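Robot Rules! (the short version)

Robots are strong and they don't get tired. They also don't know you're there unless a sensor tells them. So there are rules. Grown-ups who build robots have thick books of them, we only need a few.

Rule one. Know where the stop button is. Before you start, not after!

Rule two. Fingers out of the jaws. A gripper is a robot's hand and it can pinch. Hold it by the handle, always.

Rule three. Look at the floor. Stripy yellow and black tape means watch out, somthing is here. Cables too. Step over, never on.
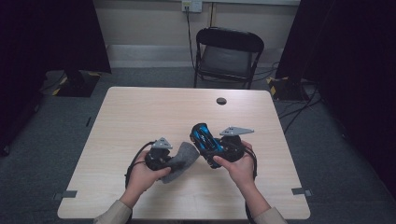 Two grippers, one blue and black thing to hold. Hands stay behind the jaws.

Rule four. Slow first. Try the move slowly, then a bit faster. At Skillach we take a break every 15 minutes becuase tired hands get clumsy.

Rule five. Long hair tied back, no dangly bracelets.

Got a rule we missed? Tell Philomena Amegashie at the Skillach kids desk. Best ones go up in July.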